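16/07/2021

Slept badly and got up at six anyway. Coffee, then the list I wrote last night. Most of it was dusting, so that's how the day went.

Did the hall shelves first, then the glass cabinet with Mom's cups in it. The old rag only moves the dust from one end to the other. I took out the chenille duster I bought in December and had hardly used. It's a pale mint color, all soft fingers, and it gets between the cups without my having to lift each one down. I still took down the two with the thin handles.
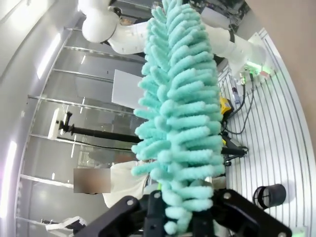

The glass doors took longer than the shelves. I did them dry, then with a damp cloth, then dry again, and there are still streaks on the left one when the lamp is on. Will try vinegar next time. The blinds in the back room were worse than I thought – one pass and the duster needed shaking out on the step.

Nicanor Goicoechea stopped by before lunch to return the ladder. He stayed for nine minutes and talked about his gutters. Since the ladder was there I did the top of the wardrobe and found the box of Bravo playing cards and a receipt for 1,549, no idea what for. Kept it in the drawer.

Washed the duster in the sink after lunch with a little dish soap. Hung it from the shower rail with the strands down. The label came off in the water, so I hope lukewarm was right.

Left for tomorrow: lampshades, the baseboards behind the couch, and the fan. Soup for dinner. Bed early.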